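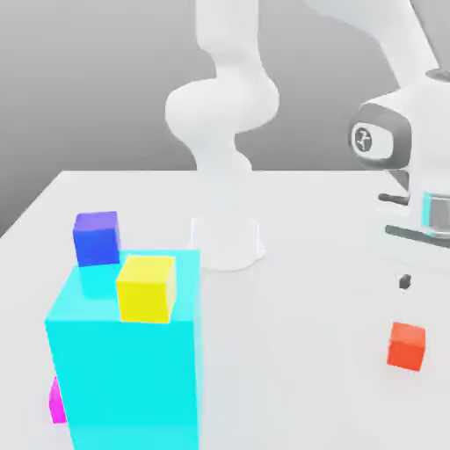
The Arkden open day ran from mid-morning to late afternoon on 19 March 2023, and the simulation room was the second stop on the tour. Visitors went in ten at a time. We had come mostly to find out how the group collects examples for its block-handling model, which goes by the name Grivotis.

Most of the collecting is done on a computer. The simulated setup has two white robot arms at a plain white table, with colored cubes to work on. In the layout on screen when we sat down, a yellow cube and a blue one were on top of a large cyan block, and an orange-red one was by itself on the right, under the nearer arm. A magenta cube was mostly hidden behind the big block. Our guide said partly hidden cubes are put in on purpose, as the model has to learn to deal with things it can only see a bit of.

An operator moves the arms with a pair of hand controllers and carries out a short written instruction, such as "put the yellow cube next to the red one." Each attempt is saved from start to finish with the arm positions and the camera views. A script checks where the cubes ended up and marks the attempt as good or bad. The bad ones are kept in a separate folder and are not used for training at present.

The set stood at 1,584 good examples on the day we visited. The group wants 500 for each task before it trains on that task, and so far three tasks have reached that number. The fourth, stacking with both arms, is slow going. Operators find it hard to judge depth on a flat screen, and new people usually need a morning of practice.

Visitors could try it for a few minutes. I dropped my cube twice and got it on the third go. The visitor attempts were not saved.

After that we were taken down to the Phillips building to see the physical arms, which were switched off for the weekend. The plan is to record 200 examples on them in July and compare the results. Tea was in the lobby. Parking is free on Sundays, but the lower lot fills up early.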